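Mukitz Tenant Board > Furnishings and Deposits

Kazmi_Office
Residents are reminded that tabletops in furnished units remain the property of Mukitz. Adhesive residue is assessed at move-out, and the charge may reach $239.

unit710
Please state whether tape left in place is treated as damage.
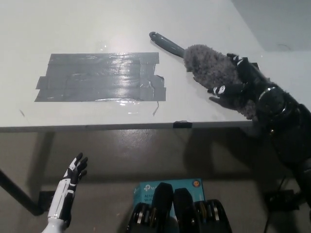

My lease refers only to "permanent marks." Tape can be removed.

Cindby
I must disagree. Section 4 covers any alteration to a surface.

Kazmi_Office
Tape is charged only if residue remains after cleaning. Requests for review are accepted until the end of March.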